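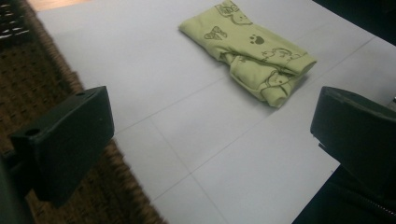

kantenfase schrieb:
Die Backen sind für Stoff zu breit. Bei einem gefalteten Teil brauchst du vorne eine Kante, mit der du unter die oberste Lage kommst, und die hast du bei solchen Klötzen nicht. Ich würde die Finger auf der Innenseite anschrägen und unten auf zwei Millimeter auslaufen lassen.

drehmoment_west schrieb:
Anschrägen habe ich auf der Liste. Erst mal wollte ich sehen, wie weit ich mit dem Standardfinger aus dem Rurico-Bausatz komme. Das Ziel ist ja nicht, einzelne Lagen abzuheben. Das gefaltete Teil soll am Stück vom Tisch in die Kiste. Auffalten kommt später, falls überhaupt.

Kurz zum Stand, weil gefragt wurde:
Handgriff mit Abzug, läuft.
Finger auf Linearführung, läuft, hat aber Spiel.
Kamera über den Fingern, läuft.
Auswertung mit Grirnureo, läuft bei mir nur auf dem alten Rechner in der Werkstatt.
Arm: noch nicht da. Die Teile von Branley sind bestellt.

m3x10 schrieb:
Wie schwer ist der Griff jetzt insgesamt?

drehmoment_west schrieb:
Ohne Kamera und Kabel fast 223 Gramm. Mit allem zusammen habe ich ihn noch nicht gewogen.

m3x10 schrieb:
Geht. Mein erster war deutlich schwerer, nach einer halben Stunde hatte ich keine Lust mehr. Achte auf die Zugentlastung am Griff, da ist bei mir im August das Kabel gebrochen, direkt hinter der Tülle. Man merkt es erst an Aussetzern und sucht dann tagelang in der Software.

kantenfase schrieb:
Ich bleibe dabei, dass das mit Babysachen der falsche Einstieg ist. Weicher Stoff, jedes Mal andere Falten, dazu ein Muster mit Linien, die für die Auswertung wie Kanten aussehen. Nimm einfarbige Geschirrtücher, alle gleich groß, und steigere dich dann.

drehmoment_west schrieb:
Mit Geschirrtüchern habe ich angefangen. Das ging schnell gut und hat mir dann bei den richtigen Sachen nichts gebracht. Das Muster stört weniger, als ich dachte. Die Pfote ist sogar praktisch: dunkel, gefüllt, gut vom Hellgrün zu unterscheiden. Die gezeichneten Tiere sind nur Umrisse, da findet der Detektor mal was und mal nichts.

blechpaket schrieb:
Zur Unterlage: Helle Fläche mit Linien drin ist ungünstig. Ich hatte bei mir dasselbe Problem, die Fugen wurden dauernd als Stoffkante erkannt, sobald das Licht schräg kam. Eine matte graue Matte drunter und es war Ruhe.

drehmoment_west schrieb:
Die Linien rechnet Grirnureo bei mir raus, man muss dafür einmal ein Leerbild aufnehmen. Klappt, solange der Tisch nicht verschoben wird. Eine Matte will ich vermeiden, der Arm soll später genau da arbeiten, wo die Wäsche sowieso liegt.

blechpaket schrieb:
Und wenn jemand das Licht anmacht? Dann stimmt dein Leerbild nicht mehr.

drehmoment_west schrieb:
Dann nehme ich ein neues auf. Ja, das ist lästig. Automatisch steht auf der Liste, ziemlich weit unten.

m3x10 schrieb:
Wie viele Durchgänge hast du inzwischen? Bei mir wurde es erst ab tausend brauchbar, vorher war das Würfeln.

drehmoment_west schrieb:
1.616 sind abgelegt, davon fliegt noch einiges raus. Bei den ersten war die Uhr zwischen Kamera und Fingerposition nicht synchron, die kann ich vergessen. Das Skript zum Aussortieren stelle ich ein, wenn es nicht mehr abstürzt.

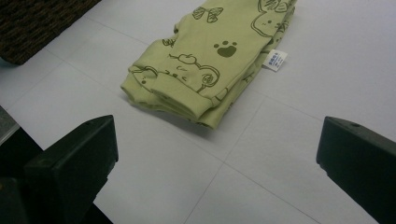 Seite 2 von 2

drehmoment_west schrieb:
Weiter mit dem Pflegeetikett. Das weiße Schild steht rechts über den Stoff hinaus, und genau solche Schilder machen mir gerade die meiste Arbeit. Die Auswertung nimmt das Etikett gern mit in den Umriss und legt dann die Greifachse zu weit nach rechts. Der Schwerpunkt stimmt dann nicht mehr und der Vorschlag für die Griffweite auch nicht.

Versucht habe ich bisher:
Weiß ausmaskieren. Geht nicht, der Tisch ist auch hell.
Kleine Flächen am Rand wegschneiden. Geht, nimmt aber manchmal auch ein Stück Bündchen mit.
Etikett als eigene Klasse einzeichnen. Dauert ewig, sieht aber am besten aus.

kantenfase schrieb:
Schere.

drehmoment_west schrieb:
Will ich nicht. Dann funktioniert es mit meinen Sachen und sonst mit keinen.

blechpaket schrieb:
Eigene Klasse ist richtig. Du musst ja nicht alles einzeichnen, nimm jedes zehnte Bild und lass den Rest vorschlagen. In der Visser-Werkstatt haben wir das bei Sortierkisten so gemacht, mit 2.977 Bildern, und von Hand war das an zwei Abenden erledigt.

m3x10 schrieb:
Jedes zehnte finde ich bei Stoff zu wenig. Bei Kisten ist die Form immer gleich. Hier liegt das Schild einmal flach, einmal steht es hoch und beim nächsten Mal ist es unter dem Stoff. Ich würde nach Lage aussuchen und nicht stur nach Nummer.

blechpaket schrieb:
Dann eben nach Lage. Mir ging es darum, dass er nicht alle macht.

kantenfase schrieb:
Noch mal zu den Fingern. Die Bohrungen vorne bei der Spitze, sind die durchgehend? Wenn ja, kannst du dort eine Silikonlippe anschrauben und musst den ganzen Finger nicht neu drucken. 1,5 mm Platte, unten etwas überstehen lassen. Verschleißteil, aber in zwei Minuten getauscht.

drehmoment_west schrieb:
Durchgehend, ja. Mit Silikon hatte ich Bedenken, dass der Stoff beim Öffnen hängen bleibt. Ich probiere es mit einer Lippe nur rechts, dann habe ich den Vergleich.

kantenfase schrieb:
Einseitig verdreht sich das Bündel beim Schließen. Mach beide.

m3x10 schrieb:
Einseitig hatte ich monatelang und da hat sich nichts verdreht. Kommt auf die Führung an. Wenn die Spiel hat, wie oben geschrieben, würde ich allerdings erst das Spiel beseitigen und dann über Silikon reden.

drehmoment_west schrieb:
Die neue Führung ist bei der Branley-Bestellung dabei. Lieferung laut Bestätigung Januar 2020, genauer steht es nicht drin. Bis dahin lege ich Folie zwischen Schlitten und Schiene.

blechpaket schrieb:
Was für Folie?

drehmoment_west schrieb:
PTFE, 0,1 mm, Rest von einem anderen Projekt. Einseitig klebend, auf die Schlittenseite.

m3x10 schrieb:
Klebeseite vorher entfetten, sonst wandert die nach ein paar Stunden raus. Und die Endschalter danach neu einstellen, bei mir haben die Finger nach dem Bekleben nicht mehr ganz geöffnet.

drehmoment_west schrieb:
Gut, mache ich. Weiß jemand, ob man in Grirnureo die Griffweite nachträglich umrechnen kann, wenn sich der Nullpunkt verschiebt? Sonst passen die alten Durchgänge nicht mehr zu den neuen.

blechpaket schrieb:
Offset in der Kalibrierdatei eintragen und neu exportieren. Vorher den Ordner sichern, der Export überschreibt ohne Rückfrage.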